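Bag Packing with Two Arms – Project Report
Team: Gülizar Saraç, Levente Balogh, Shanthi Bhattacharjee

Our task was to get soft items into a fabric bag and take them out again. We recorded 100 demonstrations by hand and trained on all of them. Shanthi wrote the logging script, and Levente handled calibration.

We then ran 50 trials. Most failures came from the grip – plush toys squash and slip when the fingers close.

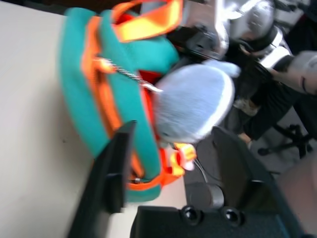 For the second round we slowed the closing speed and saved every failed attempt. The logs are in the Arkari folder.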